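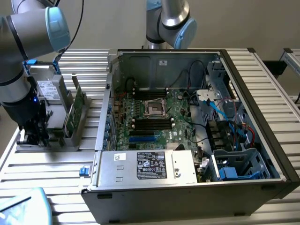
Re: Tower cell, order of parts in the holder

From: Birthe Bergmann
To: Lisville workshop list
Time: 21:40

Hello Itzel, hello all,

Itzel Solís wrote:
> I still don't understand why the drive is behind and the green board at the right.
> Can we not turn the holder? Also, which height do you use for the
> approach above the case? My notes say 155 mm, the file says 100.

The file is correct, please use 100. The 155 was from the old table, before we changed to the aluminum slats.

About the holder: I would like to keep the hard drive at the back. It stands upright there with its blue caddy pieces, and the left arm comes down at the front. If we turn the holder, the fingers must pass over the drive each time, and I do not trust my path planning so much.

The tower should stay on its side with the power supply toward the front. In this position both memory banks are open from above, but please look at the black cable that curves over the board on the right. I want to tie it down before we teach the second arm any point there. Marilou has cable ties in the drawer.

Two questions from me:

1. Does somebody know how much force the memory clips need? I have set the limit to 11 N, and this is only a guess.
2. Can the rear arm reach the drive cage in the front corner without touching the chassis? In my simulation it needs nearly 530 mm — I have not tried it on the real table.

I will be in the workshop after six tomorrow and can bring the new finger pads.

Best regards,
Birthe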